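Havton Verdicts – readme

Hi! I put this dataset together on my own time, so expect a few rough corners. It covers 236 judgments from the Havton tribunal, the one set up after the Durby border fighting to try commanders on all sides. I'd been reading the rulings for years and got tired of scrolling through scanned pages every time I wanted to check who was convicted of what, so I started a spreadsheet, and the spreadsheet got out of hand.

Last updated: 2019-07-08

What's in it

There are 4 files. judgments.csv is the main one, with one row per defendant per ruling. charges.csv lists every count and how it ended. appeals.csv ties each appeal back to the trial ruling, and notes.txt is me arguing with myself about the hard cases (read it before you email me, please!).

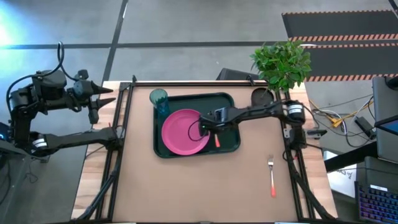
Sentences were the hardest column by a mile. The tribunal gave one overall term in some cases and separate terms for each count in others, and the appeals chamber liked to switch between the two. So I keep both, the way the two black arms in the photo sit on either side of one table: sentence_total on one side, sentence_by_count on the other, and the same judgment between them. If a column is blank, the court didn't give that number. I never worked one out myself.

Names follow the English version of the judgment, even where the spelling changes halfway through a trial. The Mac Giolla appeal is the worst for this – three spellings in one ruling – so I added an alias column in May.
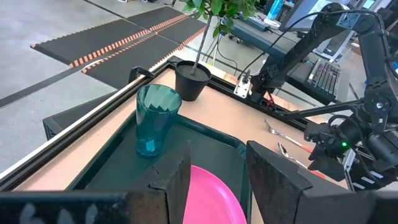
Acquittals get their own code, and so do cases that stopped when the defendant died. Please don't lump those together. I've seen people do it to claim the court let everybody off, and the rows just don't say that.

Known problems

The Plirkier ruling runs to 3000 pages and I've only coded the verdict and the sentence, not the findings on command responsibility. Another 15 rulings have blacked-out witness sections, so witness_count is blank there. Dates are the day the ruling was read in court, which can be weeks before the written text came out.

Using it

Take it, share it, fix it. A credit to Colm Moriarty would be nice but I won't chase you. If you spot a mistake, send me the case number and the paragraph and I'll look it up. Appeals still being heard aren't in here yet, and I'll add them as the rulings come down.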